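Introduction to Industrial and Service Robotics
Unit 7 Handout: Faults near fixed obstacles
Wednesday, August 13, 2025

Read this before the lab session. Bring your notes from Unit 6 on joint limits and stopping categories. The case below is the one we will use for the written report due in September.

7.1 The Pacheco cell case

The Pacheco cell was a small test setup with one seven-joint arm and a two-finger gripper. It was used for handling trials on parts supplied by Stenov. The arm had been working on a bench in the middle of a room. It was then moved closer to a wall to free up floor space. The task program was copied over without changes. The workspace file, which tells the controller where the arm must not go, was also copied over.

The first 43 cycles after the move ran without a stop. On cycle 44 the arm took a different elbow position on its way back to the home pose. The hand reached the right point in space, but the elbow swung wide and the outside of the link pressed against the wall. The controller reported a contact fault and stopped the arm. The operator cleared the fault and pressed resume. The arm tried to finish the same motion, pressed the wall a second time and stopped again. After the third stop the operator called the lab lead.

Nobody was hurt. The link cover was scuffed and the force readings at the wrist had an offset afterward, so the arm was taken out of use until it had been checked.

7.2 What the log showed

The cell used a logging tool called Trallora, which records joint angles, commanded speed and fault codes. Three things came out of the log.

The planned path was legal according to the workspace file. The file still described the old room, with open space where the wall now stood.

The contact threshold had been raised during earlier trials with heavy parts and never put back. The arm pushed harder before stopping than it would have at the default setting.

The time between the first stop and the resume command was 3 seconds. That is not long enough to walk to the arm and look at it.

7.3 Cause and contributing factors

Keep these apart in your report. The direct cause was a workspace file that did not match the room. The raised threshold did not cause the contact, but it made the contact worse. The quick resume turned one contact into several. Many student reports list "operator error" as the cause and stop there. That answer will lose points. The operator had a resume button on the screen and no instruction that said when not to use it.

Also note that a seven-joint arm can hold the same hand pose with many elbow positions. Checking only the path of the gripper tells you very little about where the rest of the arm will be. Go back to the Unit 5 notes on redundancy if this is not clear.
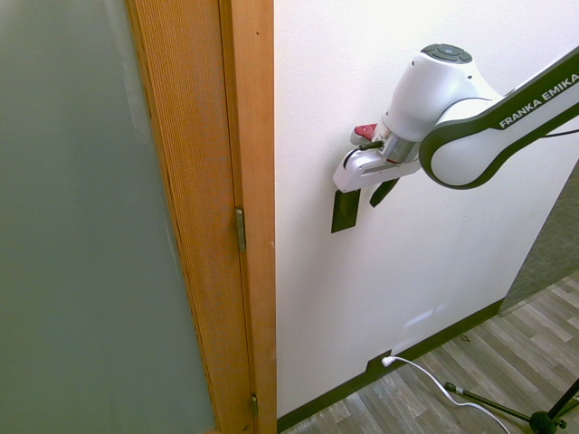 7.4 Procedure after a contact fault

1. Leave the arm stopped. Do not press resume.
2. Write down the fault code, the time and the program line.
3. Look at the arm from outside its reach - all the links, as well as the gripper.
4. Check that no person or body part is trapped. If someone is, follow the release steps posted at the cell.
5. Move the arm away from the contact by hand guiding or at reduced speed, with the enabling device held.
6. Compare the workspace file with the room as it is now.
7. Run the full program at 30 percent speed before going back to normal.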